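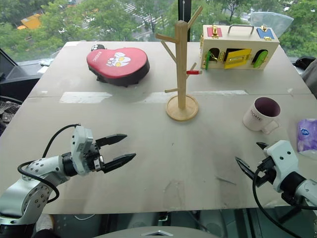 The big table by the window. Mug tree, latch box, heart cushion, HOME mug.

Table things, October

Quick gallery of what's out on the big table at the moment, as people keep asking what we use and where it came from. Put together in one go over a cup of tea so excuse the spelling. Captions are short. Notes in between are less short. If you want sizes, ask, I have a tape measure somewhere.

The mug tree
Light wood, round base, short pegs off a tall post. Came from Quintanilla, the homeware place, second shelf from the bottom, last one they had. Good weight in the base. I've had the metal sort before and they go over if you hang everything on one side. Round base gets crumbs round it, wipe with a dry cloth. Don't put it in the sink, a friend did and the post went furry.

The latch box
Everyone's favourite. Cream-coloured wood, carrying handle on top, little doors in green and yellow set into arches, red and blue panels up above. The gold slide bolt on the yellow door is the one people go for first. Bought second-hand through Ukari, collected from a flat up 2 flights of stairs, heavier than it looks when you're going down them. Wiped over with a damp cloth, nothing stronger, didn't want to lift the paint. Hinges got a drop of oil. Not keen on the smell of the oil but it fades.

The cushion
Heart shaped, red, cartoon paw on it. Not strictly a table thing but it lives on the table. Black and white plush ball keeps it company most days. Cover is sponge clean only - I have not tested this and don't plan to.

Tissues
Purple and white packet. Always at the edge, always the first thing to run out. We get a big box of them from Vutis and it does up to 40 packets, which sounds a lot untill hay fever.

The white mug
HOME down the side in black, dark inside. The dark inside is handy, tea stains don't show. Goes in the dishwasher on the top rack. Print has held up so far, no flaking, though I'd not scrub at it. Handle big enough for a whole hand nearly. Consolacion Galang has asked for this one twice and the answer is still no, Consolacion.

The table itself
Beige top, two boards, seam across it. Scuffs and grey smudges all over, some of it comes up with bicarb and some of it is there for good. Shiny tape across the middle in strips. Been meaning to peel that and do it again properly. Room 202 has the same top in better nick and I did ask about a swap. No reply yet.

The view
Trees, mostly. One yellow roof poking through the leaves. Bit of street if you look down. Light is best mid morning, after that I get glare on the mugs and the pictures come out flat.

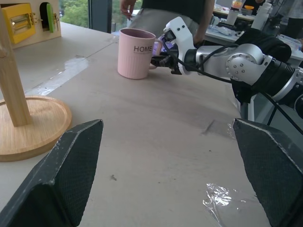
The other mug, then. Pale pink, ribbed round the lower half, same word on it in dark grey capitals with a smaller line underneath. I like this one better than the white. The ribs give you something to hold on to. They also hold on to washing up liquid so rinse it twice. From Brodeten, end of line, I think there was a green as well but it had gone by the time I got there. Not a matching pair with the white one, just the same word, people assume they're a set.

Do they both hang on a mug tree? Thin handles are fine, chunky ones sit at an angle and knock the post. Hang the heavy mug low down and put the next one on the opposite side. Handle all the way on to the peg, don't leave it on the tip.

Bits of wrapping
Clear plastic film gets everywhere when things are unpacked. Crumpled bits especially, you don't see them against the beige until the sun is on them. Bin it as you go. Soft plastics go in the seperate bag by the door, not the paper one.

Couple of questions from last time
Is the box for sale - no.
Is the mug tree for sale - no, and Quintanilla haven't restocked as far as I know. Try ringing, they don't update the website.
Can you get the cushion in other colours - saw a blue one once, didn't note where.
What do you clean the wood with - dry cloth, then barely damp, then dry again. Latches get a cotton bud. Old toothbrush for the corners of the arches, soft one.

More pictures when I've done the shelf. Will try to get the box with its doors open next time, afternoon probably, with the blind half down for the glare.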